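Pondus First Home Loan
A small fixed-rate loan for setting up house, from Tovcombe Community Credit Union
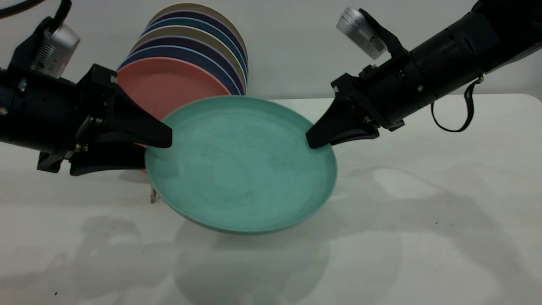 Round teal plate, held at the rim over a white tabletop

Borrow from $275 to $2,000
Fixed rate for the life of the loan
Twelve, eighteen or twenty-four monthly payments
No application fee and no charge for paying early
Open to members age eighteen and over

Moving into a first place of your own is a lovely thing, and it is also a time when money leaves in every direction at once. There's the deposit, then the first month's rent, then the utility company wants something down before they'll put the account in your name, and then one evening you're standing in your new kitchen and it dawns on you that you don't own a can opener. Most of us on the lending desk have been there (one of us ate cereal out of a measuring cup for the better part of a week), and the Pondus First Home Loan came out of a lot of conversations with members who were in the same spot and had put the whole business on a credit card.

We don't have anything against credit cards. We issue one! But a card balance from a move has a way of hanging around, with the minimum payment going out each month and the total hardly budging, and we wanted to offer something with a last payment you can write on the calendar the day you sign.

What the loan can be used for

We keep this broad on purpose. Security deposits, a rental truck, hookup fees for gas, water, electricity or internet, furniture new or used, bedding, kitchen things, a window air conditioner, a renter's insurance premium paid for the year. Members have used it for a crib and for a bus pass to get to work from the new address, and both of those were fine by us. The only uses we turn away are business inventory, investments, and paying off another Tovcombe loan. If you aren't sure about something on your list, put it on the application anyway and a loan officer will talk it over with you.

You don't have to hand over receipts afterward. If part of the money is going straight to a landlord or property manager, we can send it to them by check or transfer, and many landlords seem to like that arrangement.

How much to ask for

The smallest loan we make under this program is $275 and the largest is $2,000. We'd gently suggest making your list before you choose a number. It is very easy to ask for the full amount with the idea that the extra will come in handy, and of course it will, but you'll be paying it back at the same rate as the part you needed. Sorcha Strachan on our lending desk has a one-page worksheet she's happy to email you, with a column for things you need the first night and another for things that can wait until you've had a paycheck or two in the new place. You may find that the second column is longer than you expected.

If you borrow less than the full amount and find you've come up short, you can ask for a top-up once you've made three payments on time. The top-up is added to your balance, and your payment is worked out again over the months remaining, so the end date stays put.

Rate and payments

The rate is fixed on the day you sign and doesn't change after that, whatever happens to rates in general. It depends on the term you choose and on your credit history, and the current range is printed on the rate sheet at every branch and on the Rates page of this website. Before you sign anything, we'll give you a written disclosure with the annual percentage rate, the finance charge in dollars, the amount of each payment and the total you'll have paid by the end. Please do read it! Take it home overnight if you like. The offer is good for thirty days.

Payments are monthly. You can choose your due date when you sign, and you can move it once during the loan if your payday changes. Automatic payment from a Tovcombe checking or savings account earns a small rate discount, which you'll find on the same rate sheet. You're also welcome to pay online from an account somewhere else, or mail a check, or come in and pay at the window, as quite a few of our members still like to do.

Extra payments go to principal after any interest owed to that day. There is no penalty for paying the loan off early, and there never has been.

Who can apply

You'll need to be a member of the credit union, at least eighteen, with some form of regular income. That can be wages, self-employment, benefits, a stipend, or a mix. Membership takes a short form and a small deposit into a share account, and you can do it on the same visit as the loan application. Anyone who lives, works, worships or goes to school in the Tovcombe area can join, as can the family of anyone who already has.

A thin credit file is all right. We know that many people setting up a first home haven't borrowed before, and we look at things like rent paid on time to a previous landlord or roommate, a phone bill in your own name, and how long you've been at your job. A past problem doesn't rule you out either, though we'll want to hear about it from you and may offer a smaller amount to begin with. If you'd like to apply with a co-borrower, that's fine, and both of you will be equally responsible for the whole debt. Please talk that over between you before you come in. Greer Ogilvie, who manages our lending, has sat through a few of those talks at her desk and would be glad to give you the room to yourselves.

What to bring

A government-issued photo ID
Your Social Security number or ITIN
Two recent pay stubs, or other proof of income
Your lease, or a letter from the landlord offering you the place
Landlord's name and mailing address, if you want us to pay them directly

If the lease isn't signed yet, apply anyway. We can approve the loan and hold the money until you have the signed copy.

How long it takes

Most applications get an answer by the next business day. Applications that reach us before 2 p.m. with all the paperwork are often answered that same afternoon, but please don't promise a landlord on the strength of that. August and January are our busiest months for this loan, and things can run a day or so slower. Once you've signed, money going into a Tovcombe account is there right away, and transfers to other banks go out in the next batch.

We made 643 of these loans last year, and the most common holdup by a long way was a missing second page of the lease. So do check that you've scanned all of it.

If a payment is going to be late

Call us before the due date if you possibly can. We have more choices to offer you at that point, including moving the due date or skipping one payment and adding it to the end (interest keeps adding up during the skipped month, and we'll show you how much). There's a ten-day grace period before a late fee applies. Danai Vlachopoulos takes most of these calls and she is very easy to talk to. You won't be scolded.

Payments are reported to the credit bureaus each month. For members who are just starting out, that can help build a record, and of course it works the other way for payments that are seriously late.

Things members ask us

Can I have this loan and a student loan at the same time?
Yes. We count your student loan payment as part of your monthly obligations, so bring a statement. If your loans are in deferment, tell us when payments are due to begin, and we'll try to choose a term that doesn't pile everything into the same months.

Can my parents apply for me?
They can co-borrow with you, or take out a loan in their own name if they're members. We can't take an application from one person on behalf of another adult.

I'm moving out of the area. Can I keep the loan?
Certainly. Once you're a member you can stay a member, and the payments carry on as before. Just send us the new address.

Is payment protection included?
It's available through Verkance and is entirely optional. Saying no has no effect on your approval or your rate, and you can cancel it later in writing.

Does it have to be my first home?
Despite the name, no. Members starting over after a separation or a fire or a long stay with relatives are every bit as welcome. We did talk about changing the name, but by then the leaflets were printed.

How to apply

Online: sign in and choose Borrow, then Pondus First Home Loan. You can save your application and return to it.
In person: Tovcombe Community Credit Union, 2853 Haldane Road. Park in back, the front spaces belong to the dentist.
By phone: ask for the lending desk. Rory Galbraith and Eilidh Lamont can take the whole application over the phone, and will mail you paper copies if you'd like them.

All loans are subject to approval. Rates and terms may change without notice for loans not yet signed. Membership is required. Top-ups are subject to a new credit review.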